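Protocolo Clulero

El protocolo Clulero es un conjunto de reglas de buena práctica para la extracción robotizada de artículos envasados desde cajas abiertas. Lo publicó la oficina técnica Lagman el 16 de octubre de 2019 y sustituyó a las hojas de procedimiento Joltinov, limitadas a envases rígidos.

Estructura

El texto consta de 16 cláusulas y 10 anexos. Las cláusulas regulan la altura de aproximación, la velocidad dentro del recipiente, la fuerza de cierre y el registro de fallos. La revisión de marzo incorporó los envases flexibles, antes excluidos.

Requisitos

El efector no debe rebasar el borde de la caja sin haber localizado antes las cuatro paredes interiores. Las aberturas de las paredes se tratan como zonas no válidas para el cálculo de profundidad. Todo intento fallido se anota con su causa; el catálogo de referencia, mantenido en el sistema Drumavex, reúne 3.537 registros.

Envases flexibles

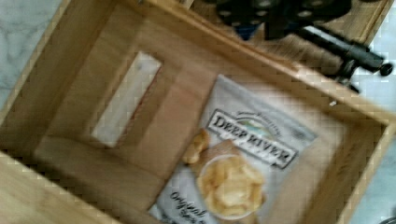 La cláusula de envases flexibles exige estimar la orientación del artículo antes de fijar el eje de agarre. La impresión del envase no puede emplearse como indicio de relieve: en una bolsa de patatas fritas Deep River tendida en diagonal sobre el fondo de una caja de madera, el cuenco colmado de patatas es una fotografía impresa y debe quedar fuera del modelo de volumen. La misma caja presenta un asa recortada en la pared izquierda, a través de la cual se ve una superficie clara, caso al que se aplica la regla de aberturas.

Véase también: efector final; planificación de agarre; envase flexible.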